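Ticket 483 - bead pour demos, tracking lost on left gripper
Opened by: Dayana Lozano
Project: Girnamov
Date: April 17, 2023
Status: open

Left gripper pose jumps mid demo. Happens on the pour task only, pick and place is fine. Replay on the arm goes sideways at the same spot every time, had to hit stop twice.

Log
- restarted Brendura recorder, no change
- swapped usb cable left side, no change
- re-ran calibration, error looks normal
- checked timestamps left vs right. Right one lags 16 ms, constant, so not that
- episode 654 is the worst, use that one for debugging. Gripper width also drops out there
- tried slower pour. A bit better?? not fixed

Reply, Sandoval bench
Is the lens clean? Also what lighting. We had the same jump with glass cups on the Kideck build, went away when we moved the lamp. Can you send a still from a bad episode.

Reply, Dayana
Lens wiped, yes. Lamp not moved yet, will do that after lunch. Feature tracker needs stuff that stays put and I think the bowl is eating it. Shiny steel, held right up at the left jaw and tilted, with blue and dark reflections in the metal, and those move when teh bowl moves. Rest of the middle is plain pale tabletop plus the bowl's shadow so not much to lock onto. Both finger markers are in view so width should be readable, dont know why it drops. Plan: put a patterned mat down, redo up to 16 demos, same beads, then same again with a matte bowl. Not retraining till thats done. Still attached
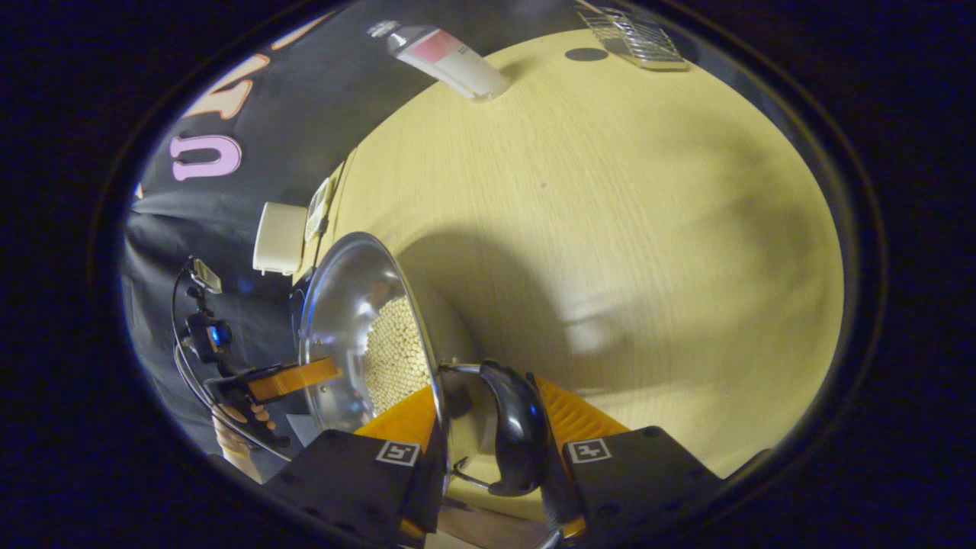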